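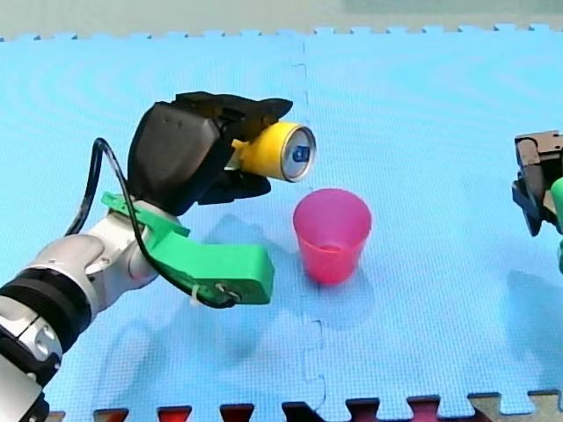
**Do failed grasps belong in the training set, or should I throw them out?**

Posted by cesik_bench

I'm trying to reproduce the result from the Posier write-up, where they train a grasping policy on human demos and then fine-tune it on its own attempts. I've got 319 demos so far, mostly cans and cups plus a few crinkly wrapped things, and 7 object types in all. When I fine-tune on only the successful attempts, cans get better and the wrapped stuff gets worse!

My guess is that the success filter quietly removes most of the wrapped examples, so the policy barely sees them. The wrist view is half gripper anyway, and with shiny folds I can't always say from one still whether a grip is any good.
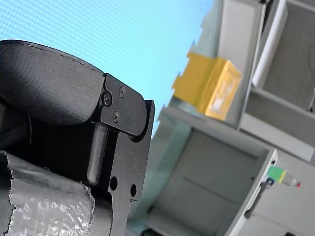
Kohei Ishida thinks the filter is fine and the sampling is the problem: balance the batches by object type first, then filter, and see if the drop goes away. Has anyone tried it in that order?

**Pimentel**

Yep, tried it, and Kohei's order helped me a lot. I kept the failures too, but with a success/fail flag fed in as an extra input – at test time you just set it to success. Two things to watch:

- hold out whole object types, or your numbers will look way too good
- run at least 2 seeds per setting (more if you can stand the wait), my gap between seeds was bigger than the gap between methods for a while

I stopped at 3,000 fine-tuning steps. Past that the cans started slipping again.

**trovent_fan**

just collect more demos of the wrapped ones, worked for me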